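MEDIA 22: Reading Entertainment News
Week 2 handout: Casting stories and where they come from
Instructor: Obinna Oyelaran

Bring this with you on Tuesday. The reading packet has the full text of the articles. What follows is the outline I lecture from, filled in enough that you can use it if you miss class.

1. The case

We are using the coverage of Bridcombe, the fantasy series adapted from the Clundov novels. Before the second season had a start date, a fan site called the Brustitz Gazette ran a story saying that Wissam Mansour had been cast as the ferryman. Within a day the same claim was on 20 other sites. Your packet has all 20. Read at least five of them side by side before you read any further here, and mark every sentence that contains something you couldn't have gotten from the Gazette.

I have done this exercise with three groups of students. Most of the articles come back with no marks at all.

2. One source wearing many coats

The usual defense of a casting rumor is that "multiple outlets are reporting" it. Ask what the word reporting is doing there. If an outlet read a fan site and wrote a paragraph, it has reported that a fan site exists. The claim about the actor is exactly as strong as it was before.

Look for these phrases in the packet:

"According to" followed by the name of another site. This is the decent version. The writer tells you where it came from, and you can go look.

"It has been revealed that." Revealed by whom? In the packet this phrase shows up mostly in the later articles, by which time the Gazette's name has dropped out.

"Sources say." In article 14 the plural is a plain mistake. The Gazette had one unnamed source, and article 14 links to the Gazette.

"Reportedly." Allowed in a headline by nearly every style guide and worth very little. Some writers seem to think the word excuses them from making a phone call.

3. What the original story had

Be fair to the Gazette. Its writer said that a person close to the production had seen a name on a schedule. That is something. It may well be honest. Questions I would want answered before I repeated it:

Whose schedule? Actors get penciled in for readings and never appear in the show.
Did the source see the name of the part, or did the writer match the actor to the part?
How many of this site's earlier casting stories held up? The site lists its hits on its front page. I couldn't find a list of its misses.

The second question matters most in this case. Go back to the wording. The source is credited with the actor's name. The ferryman comes in two paragraphs later, with no source attached, and is introduced with "which can only mean." It can mean several other things. The novels have at least four men of the right age in that stretch of the story.

4. Padding

A rumor takes one sentence. An article needs five or six paragraphs, so the rest gets filled in. In the packet the filling is nearly always the same: a summary of the ferryman's chapter, a list of the actor's previous parts, a guess about how many episodes he will be in, and a reminder that work on the season has begun.

None of this supports the claim, but it sits around the claim and makes it look furnished. The episode guess is the worst of them. Article 9 says he is "unlikely to appear in more than two episodes," and article 12 turns that into "a two-episode role." Somebody's hunch became a fact in the space of an afternoon. Trace that one yourselves and write down the exact words at each step. I will ask for them. 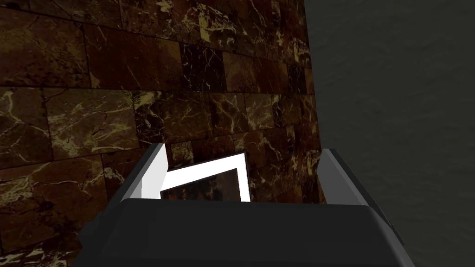 The actor lists deserve a look too. They are often copied, and copied errors are the easiest way to show that two articles have a common parent. In the packet, seven articles give the same wrong year for the same film.

5. Does a later confirmation settle it?

Students like to tell me the rumor was right in the end, so no harm was done. I don't buy it. If I say it will rain because my knee hurts and then it rains, you have learned nothing about my knee. A streaming service has its own reasons for confirming a story when it does, and for staying quiet when it does. Silence gets read as confirmation all the time in these pieces. Articles 3 and 17 both do it, article 17 in the headline.

I also distrust the phrase "never officially denied." Publicists don't go around denying things all day. Ask what it would have cost them to deny it, and whether anyone asked them to.

There is a weaker argument I take more seriously, made by Seo in the second reading. Seo says fans know perfectly well how to rank these sites and read the rumors as a kind of game. Maybe. I would like to see some evidence beyond comment threads, where the people who were fooled tend not to post.

6. For next time

Write one page. Take any casting story from this September that was not officially announced when it ran, find the earliest version you can, and say what its source could really have known. Attach the earliest version and two copies of it. If you can't find the earliest version, say where the trail stopped. I will accept that and grade it the same way.

Don't use Bridcombe. Don't tell me whether you hope the casting is true.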